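Flindholm Forums > Arms and Grippers > Training data
Thread: How many demos before you stop collecting and start training?

sellgate_mk
22 September 2023
We are at 233 demonstrations for a table clearing task and I can't decide whether to carry on. One arm, two-finger gripper, toy food and plastic crockery. The operator drives the arm by hand controller and each run is one object moved from the table into a container. Camera looks down from above.

First policy trained on the lot is poor. It gets to the right area, closes too early, and then goes through the rest of the motion with nothing in the fingers. Round things are worst. Is this a numbers problem or a quality problem? I have the room until the end of September.

pulleyblock
Quality, I would guess. Closing early is nearly always in the data somewhere. Go through the runs and look at the moment the gripper starts to close. If your operators start closing while the arm is still coming down, the policy learns exactly that. It was the same with ours.

dunnock8
Disagree. 233 is not much for a mixed set of objects. How many different objects have you got in there? If it's twenty then you have a dozen runs for each, and some of those will be in the same spot.

sellgate_mk
It's a box of play food plus whatever was in the kitchen set. Bowls, cups, a couple of plates. I never made a list. Operators pick what goes out.

tern_and_tide
I'd make the list before anything else. When operators pick, they pick what is easy to grab.

Going the other way to most people, I leave a fair bit of clutter out when we record. A plate, a basin, a cup, a ketchup bottle lying on its side, small fruit wherever it lands. I don't tidy between runs. The policy has to cope with things it isn't meant to touch.

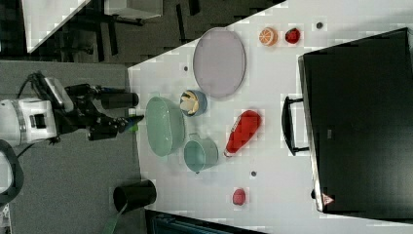

Do you need to record failed grasps as well as good ones?
Keep the ones where the operator misses and then recovers, and bin the ones where the run ends with the object still on the table. Recoveries are the most useful thing in our set. Mark them in the log so you can train with and without.

pulleyblock
Agree on recoveries, not on clutter. If the basic grasp doesn't work yet, clutter only hides why. Start with one object, then two, then build up. You can't debug anything on a full table.

tern_and_tide
You can, it just takes longer to look through. The trouble with starting bare is that you throw away your first few weeks when you move on, or you keep them in and half your data has nothing to ignore.

dunnock8
We kept ours in. Set is 2488 runs now, the early part all single object, and it did no harm that I could measure. I wouldn't collect them again though.

ohmsworth
What controller are you using? We had a lag between the trigger and the gripper on the Windine handset, and the operators learned to squeeze early to make up for it. The log stored the trigger value and not the finger position, so the training data had the squeeze in the wrong place. Looked exactly like your fault.

sellgate_mk
It is a Windine. I'm logging the commanded value. Will check.

ohmsworth
Log both. Costs you nothing. For the runs you already have, you may be able to shift the gripper channel by a fixed number of steps. Plot one run against the video and you'll see the gap if there is one.

pulleyblock
Shifting after the fact is a bodge. The operator was reacting to the lag, so the arm path is bent around it too. I would fix the lag and record again.

ohmsworth
It is a bodge and it worked for us. He has a room until the end of the month. Try the shift first, it takes an afternoon.

sellgate_mk
She, but yes, an afternoon I can spare.

ohmsworth
Sorry. She.

kettering_loop
Slightly off to the side, how many operators? We had 8 at one point and it was a mess. Some came in from the side, some straight down, one always turned the wrist first. The policy averaged the lot and did none of them. Went down to 2 with a one-page sheet on how to approach each sort of object and the results got better with less data.

dunnock8
Depends on the model. The newer ones are supposed to handle several ways of doing the same thing. Ours does, mostly. I'd keep four or five people if you have them, or it will only know how one person moves.

kettering_loop
"Mostly" is doing a lot there. With a couple of thousand runs, maybe. With 233 I'd want them consistent.

tern_and_tide
Also look at where things are placed. People put objects near the arm because it's quicker. Tkachuk's old collection script on the downloads page will print a random grid square before each run and tell you to put the object there. It's ugly but it does the job. Mind that it assumes a square table, so change the two numbers at the top.

sellgate_mk
Thanks all. Back with some results.

Plotted six runs against the video. Gripper command leads the fingers in every one, and it isn't the same gap each time, it varies between runs. A fixed shift helped a bit on the cups and did nothing for the round fruit. So pulleyblock was partly right.

Plan is to log finger position as well, cut down to two operators, use the grid script, and record a new batch with a medium amount of stuff on the table. I'm keeping the old runs in a separate folder.

pulleyblock
Sensible. I'd still go with a bare table for the first fifty.

tern_and_tide
I wouldn't.

ohmsworth
If the gap varies, check whether the handset is on wireless. Ours settled down once we ran it on the cable.

sellgate_mk
It's on wireless. Will look for a cable on Monday.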